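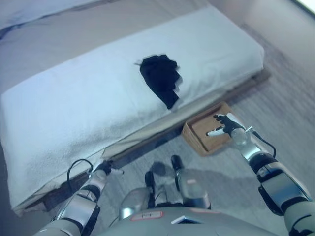
Cassette-only releases, what have you got?

mocanu_tapes
Posted February 2018
Most of the collecting threads on here are about vinyl, so I thought the tapes could have one of their own. I'll start with the Cesgate live cassette. Sold at the merch table on the July dates and nowhere else as far as I know. 449 copies, numbered by hand on the inlay. Mine is number 30. Side two has the long version of Harbour Lights, never put out on anything else.

pelham_b
Nice one. I've got the same tape but no number on the inlay at all, just a blank box where it should be. Is mine a bootleg?

mocanu_tapes
Is the shell clear or white? The real ones are clear with the titles printed straight on.

pelham_b
Clear, printed.

sidetwo
Then it's fine. The band kept a box back and never numbered them. I bought one by post from the fan club and that was blank too. So I don't believe the 449 figure, it must be more than that. I always heard 1000.

mocanu_tapes
1000 was the vinyl EP. The tape was 449, it says so in the newsletter.

sidetwo
The newsletter got the track order wrong as well so I wouldn't lean on it.

grebe
Has anyone got the Dudis demo? Four songs, yellow inlay, came out before they signed. I paid 100 for a copy and it drops out badly in the left channel on the second song. Want to know if they're all like that before I moan at the seller.

pelham_b
Mine does it too, same place. It's on the master I think.

sidetwo
Mine plays fine all the way through. Clean your heads and try it on another deck.

grebe
Tried two decks. Same on both.

mocanu_tapes
Could be two batches then. Grebe, does yours have the address on the back of the inlay? Mine doesn't and it plays all right.

grebe
Yes, address in Leeds, in small print under the song titles.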